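Session 4: Where to put things in a small shop

Right, last time we did pricing and I promised you layout, so layout it is. Most of what I know about this I learnt the hard way, in a gift shop in Brukthorpe with a floor that sloped towards the till.

Start with the door. People slow down once they're inside, and they don't take in much for the first few steps – I call it the landing strip. Don't put your best stock there. I had a lovely rack of Frandsen cards just inside the door for a whole November and sold 13. Moved it next to the till and we were reordering before Christmas!

Next, height. Eye level sells, we all know that, but whose eyes? If you sell to children, get down on your knees and look at your own shelves. You'll be surprised how many price tickets you can't read from down there.

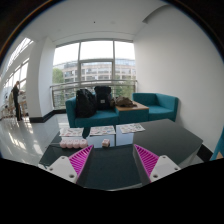
Then there's grouping. Some of you will want to sort by type (all the mugs, all the candles) and some by colour or by occasion. I'm an occasion person, because customers came in saying "it's for my sister" and hardly ever "I want a mug". Danang Ismail, who ran the Wirkar shop across the road, sorted everything by colour and we argued about it for years. His window was prettier than mine, I'll give him that.

Leave gaps. A crammed shelf looks like a jumble sale and people are scared of knocking something over. Give the dearer things more room than the cheap ones, and keep tiny items close to where you stand.

For next time, please:
Draw the floor plan of a shop you know, door and till marked.
Follow one customer with your eyes and sketch their route (be discreet, please).
Read the Jaltent case in your pack, pages 1 to 13. Skip the bit on lighting, we'll do that together.

Bring a pencil and a rubber, you'll be moving shelves about on paper for most of the hour.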